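Folding and Storage of Short-Sleeved Garments: A Study of Shelf Space in a Shared Clothing Room
Project report, Textiles and Household Management
Submitted by Sutrisno Mandagi and Fikri Lumenta

1. Background

The Butwood clothing room lends everyday wear to students living in residence. At the beginning of the May term it held 51 T-shirts of adult size, stored on open shelving beside the washing area. Shirts were folded by whoever happened to be on duty, and the resulting piles differed in width and height. Borrowers frequently pulled a pile apart to find a size, and the shelf had to be tidied again at closing time.

The purpose of this project was to compare methods of folding and to recommend one for general use in the room. Colour, fibre content and washing were outside its scope.

2. Method

Three folding methods were selected: the halves fold, the thirds fold and the roll. Each begins with the shirt laid flat on a table, with both sleeves opened out and the body smoothed by hand from the shoulders toward the hem. A white tabletop was preferred to the grey bench used in the previous term, although pale shirts are harder to distinguish against it.

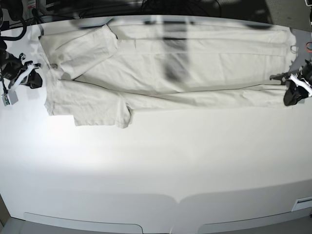 The preparation stage was given the same attention as the fold itself. A crease left in the body is carried into every later layer, and a sleeve lying at an angle will show at the side of the finished bundle. Shirts were not ironed at any point. Where the neckline had bunched, it was eased open before the first fold was made.

Finished bundles were placed on a shelf with a usable width of 1,780 millimetres. Each method was left in use for one week under ordinary borrowing conditions.

3. Observations

The halves fold was the quickest to learn but produced a wide bundle with a loose sleeve edge. The roll used the least width. It was unpopular with borrowers, who could not read the size label without undoing it. The thirds fold gave a bundle of even width and kept the sleeves inside.

Lightweight cotton shirts required the most smoothing, particularly at the join between sleeve and body.
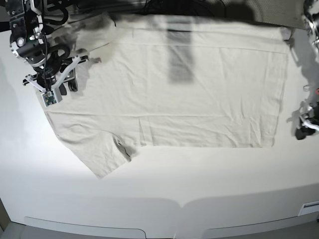

Figure 2. Light beige T-shirt spread on the table, with faint creases across the body.

4. Recommendations

It is recommended that the thirds fold be adopted for all short-sleeved shirts, and that size labels face the front of the shelf. A printed guide should be posted at the folding table. Long-sleeved garments were not examined and should be the subject of a separate project.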